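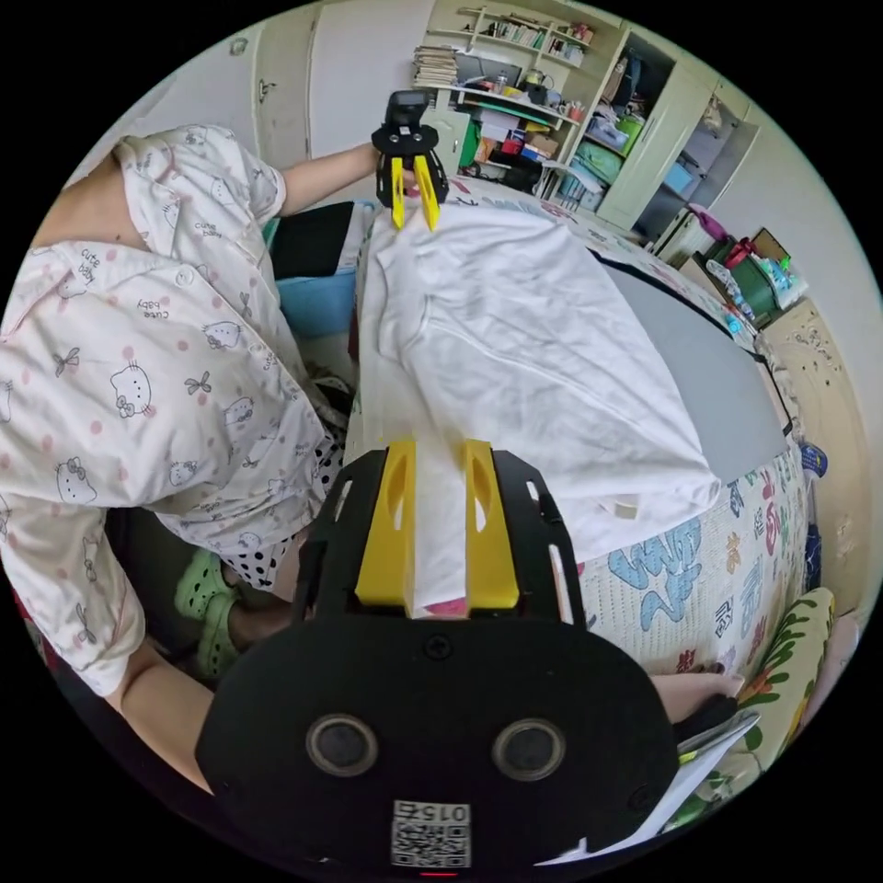 **Rerkby releases Ovis, a paired hand-held gripper kit for recording household tasks**

DRORKIVSTEAD, 2018-09-03 — Rerkby today opened orders for Ovis, a kit of two hand-held grippers that lets people record everyday jobs for robot training in their own homes. The kit is aimed at university labs and small robotics firms that need examples of two-handed work with cloth, bedding and clothing.

Each gripper has a pair of yellow fingers with oval cut-outs, mounted on a black body. The operator holds one in each hand and does the job at normal speed. Each unit also carries a printed square code with its own four-digit number, so that recordings from the left and right hands can be matched to the right hardware afterward.

Cloth is the main focus of this first release. Sheets and covers have no fixed shape, and a recording is of little use if the fingers let go of a corner halfway through. Rerkby changed the finger design twice during development to get a firmer hold on thin fabric. The version now on sale is the one trial households used from May onward.

"We started with cups and boxes like everyone else, and the people trying it kept asking about laundry," said Viktória Vida, product lead at Rerkby. "Spreading a sheet over a bed takes two hands pulling against each other. You need both sides of that recorded together or you have half a job."

The trial ran in 32 homes and produced 221 hours of recordings. Operators worked in bedrooms, kitchens and living rooms as they found them, with no special lighting and no furniture moved out of the way. Tasks included spreading and folding cloths, putting covers on cushions, sorting socks and clearing tables. Most operators had no robotics background and were recording on their own after one training session.

Lies Visser, who ran the home trial, said the sessions were kept short at the operators' request.

"Holding a tool in each hand gets tiring, and people told us so," Visser said. "We took 200 grams out of the pair between the first batch and the second. After that most people were comfortable doing a full bed, taking a break and then doing it again."

**What is in the kit**

The standard Ovis kit includes:

- two hand-held grippers, left and right
- four spare fingers
- a charging dock and two cables
- a carrying case
- a printed guide with practice tasks
- one year of access to Vieira, the company's software for checking and labelling recordings

Vieira lines up the recordings from both grippers and flags gaps. Users can trim a session, add a task name and export the files. Recordings stay on the customer's own computer unless the customer chooses to upload them. Rerkby recommends getting written consent from everyone in the household before a session begins.

Ovis does not control a robot directly. Customers who want to use the recordings on an arm will need to fit it with matching fingers, which Rerkby sells separately along with mounting drawings.

**Availability**

The first production run is 500 kits. Orders placed now will be filled in the order they are received, with university customers able to pay by purchase order. A rental program for shorter projects is planned, but terms have not been set. Replacement fingers are covered for the first year — after that they can be bought in pairs.

Demonstrations can be booked at the Rerkby workshop in Drorkivstead. Visitors are welcome to bring their own linens and try the grippers on them.

**About Rerkby**

Rerkby designs and builds hand-held recording tools for robotics research. The company is based in Drorkivstead, where the Ovis kit is assembled and tested.

**Media contact**

Lies Visser, Rerkby, Drorkivstead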